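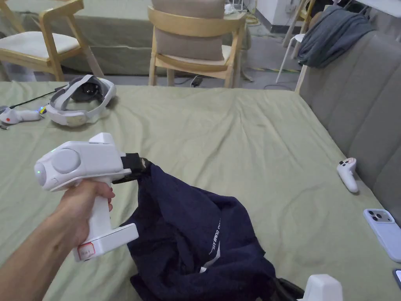 When the Gripper Would Not Let Go
Final project report, Clusport student lab
Jun 10, 2023

Our group spent the spring term collecting demonstrations of laundry handling with the Jelletti hand-held gripper, and we had hoped this report would be mostly about folding. A good part of it is about a fault instead, and we learned more from that than from anything that went to plan.

The goal was 600 recorded demonstrations of picking up, lifting and laying out clothes on a bed. By the end of February we had 400 of them and were feeling pretty pleased with ourselves. Then the fingers began to stay closed after the handle was released. At first it happened once in a long while, and we would wiggle the handle, grumble a little and carry on (we should have stopped right there, and we say so again in our safety notes). During demonstration 456 the fingers closed on a teammate's thumb and stayed closed until we cut the power. The thumb was sore and a bit red, nothing worse, but it gave us all a fright.

We went through the log files that evening. The release signal was being sent every time, so the software was in the clear. When we opened the front housing we found lint packed around the finger slide, and a return spring that had slipped partway off its post – probably some weeks earlier, judging by the wear mark. Soft fabrics had been feeding that slide with fluff since the first session.

The Sterneck workshop fitted a new spring with a proper retaining clip, and we now brush out the slide after every 200 grasps. We also threw out the last 56 demonstrations before the accident, as the release timing in them could not be trusted. That hurt! It left us with 400 good ones, and we did not reach our target.

The next group will take over the gripper along with the Kereama data sheets, where every sticking event is now written down, even the small ones.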